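Ratik handheld gripper pair: worth it for thin plastic?

Posted by vitia_bench, August 29, 2026

Looking at the Ratik two-hand kit for recording demonstrations with clear film and bags. List price from Plumport is 1,134 for the pair, cables included. Two points the data sheet leaves open: does the jaw close evenly at the tip, and does the cable get in the way of the wrist? Cups and blocks I can already do with the Kourkoulas set.

kmoll_7
We have run a pair for 114 hours. Tip closure is even if you set both joint screws to the same torque. Ours shipped with one looser than the other, and the tips crossed by a visible amount until I reset it. Check this before you record anything. The cable leaves at the back, so leave a loop of slack and it stays clear of the wrist. Crinkled film is slow work. Put a foam board under it; on a bare table the tips skid.

deltaframe
Too expensive. You can get a used pair for 700.

oskwire
Used is fine if the finger tips are not worn. I replace mine every 10 sessions for film, less often for cups. Clear plastic on a white board is hard to pick out in the recordings, so try a darker surface too. 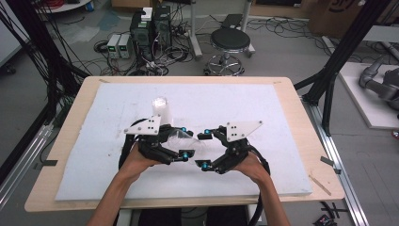
Gripper pair over a white foam board, clear plastic between the jaws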